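The Guest Room Is Lying to You

Somewhere in Nikstead there is a house where the guest towels have never touched water. I have stayed in that house. The towels were tied with ribbon and I dried my face on a T-shirt.

The American guest room is a strange institution. We heat it all winter for people we see twice a year. We put our worst mattress in it and our best pillowcases on top. We hang the painting we couldn't hang anywhere else, usually a lighthouse, and we tell visitors to make themselves at home in a room where every drawer is full of Christmas wrap.

Babita Agarwal has been listening to hosts talk themselves into these rooms for most of her working life. She runs a small decorating business called Brilar out of a former dentist's office, and the question she hears most is how to make the spare room feel like a hotel.

"They want the hotel part where it looks nice," she told me. "They don't want the hotel part where you can find the light switch."

Agarwal makes her clients sleep in their own guest rooms for one night before she will talk about paint. She charges $100 for this advice, and a surprising number of people pay it and then refuse to go through with it. The ones who do tend to come down to breakfast quiet. One man found out that his printer woke itself up at 3 a.m. to clean its heads. A couple learned that the blinds they had bought for $600 let in the neighbor's porch light in stripes, straight across the face.

I tried it in March. By midnight I had met the radiator. By one I had gone looking for an outlet and found it behind the dresser, where it had been enjoying a private life since we moved in. The pillows, of which we own far too many, ended up on the floor, and at some point in the dark I stepped on them and apologized.
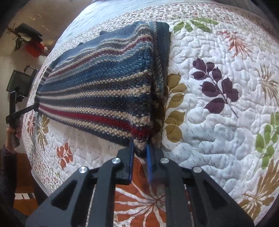
So what does a guest need most? A lamp they can reach from the bed, a place to open a suitcase that isn't the floor, and clear word on what time the household gets up.

That last item came from Benjie Lacson, who spent a long stretch sleeping in other people's spare rooms while he sold flooring across three states. He had a per diem for motels and a large family, and he pocketed the difference. He has opinions on all of his cousins. What bothered him most was lying awake at six in the morning, hearing a floorboard, and not knowing whether he was allowed to go get coffee.

"You lie there like a burglar," he said. "A burglar who wants toast."

Lacson now has a spare room of his own, and on the inside of the door there's a card with the wifi password, the coffee situation, and the name of the dog. His wife thinks it's tacky. His guests photograph it.

You can spend real money on this problem if you'd like to. Skukora, a furniture store that takes up most of a block downtown, sells a matched guest suite for $2,000, and the luggage bench alone goes for $300. I sat on the luggage bench. It was a good bench. The saleswoman, Dewanti Krishnan, asked how often we had company, and when I told her, she looked at me with real kindness and pointed out that a folding rack does the same job and goes in the closet.

Our closet, I explained, held a bread machine and a tent.

"Then I'd start there," she said.

I did, more or less. The tent went to my brother, who will now have to store it in his guest room. The dresser moved eight inches to the left and the outlet is back in public life. I threw out four pillows and felt nothing. The lighthouse stays, on the grounds that my mother-in-law painted it and she is the one who sleeps there.

She came for a long weekend once the work was done. I had put out a lamp, a rack, a water glass, and a card on the door in my best handwriting. She said the room looked lovely and asked whether the mattress was new.

It is not new. It was ours, before the good one.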